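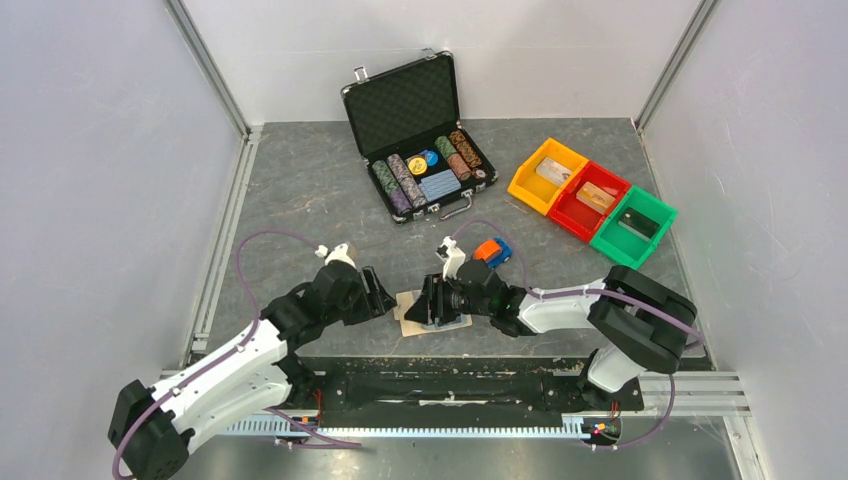 October, and it's past eleven at night, and I still have my shoes on because I keep telling myself I'm going straight to bed. I am not going straight to bed.

So, the two-arm cell at the shop. Spent the whole evening on it with Shabani and I'm pretty happy, which I haven't been able to write in here for a while! Both arms came up on the first try. No weird twitch from the left one at startup, no error on the right wrist. I swapped the left arm's power lead for the thicker one we got from Groludby and I'd love to say that fixed it, but I also re-seated every connector on that side, so who knows. Should have done one at a time. Shabani said so while I was doing it, with a mouthful of pretzels.

The cables are still driving me nuts. The purple ones to the wrist cameras need slack so the arms can reach across, but then you get these big loops swinging out over the table, and sooner or later a gripper is going to grab one. I tried clipping the left one closer to the forearm and lost too much reach at the wrist. Put it back. There must be some kind of spring clip or little reel for this. Ask at Quintanilla when I pick up the screws.

We've settled on the poker case as the long-term goal, by the way. My vote was for something easier. Shabani wants one arm to steady the case while the other one closes the lid, and then do both latches, and the latches are going to be horrible. Fingers that fat on a latch that small... but fine, it's a good goal, and it opens and closes as many times as you want without anything getting used up. The three bins stay where they are for sorting practice, one little box or pack to a bin, and I've written the positions down in the notebook this time (yes, really) so we can put everything back the same way after somebody borrows the table.

Timing is the thing I fought with most. When I send a move to both arms the right one starts late, 300 milliseconds by the log, and with the grippers working that close together over the board it makes me sweat. I dropped the speed way down and kept my hand on the stop button. I think it's my code waiting for the left arm to answer before it even talks to the right one. Dumb, and easy to fix if I don't try to fix it at midnight. Which is why the laptop is in the other room.

Money: I'm at 600 for the year and I said I'd stop there. The new finger pads don't count, they're coming out of the Urkholm jar. I want something grippier than what's on there now, those slotted fingers are fine on a box and I don't trust them on anything slick.

Also I promised to get Ginau's bench vise back to them and it has been in my trunk for 2 weeks. Tomorrow. Vise, screws, ask about cable reels, then split the send loop so each arm gets its own thread, then test with the toy vehicle before we go anywhere near that lid.

Shoes off. Bed.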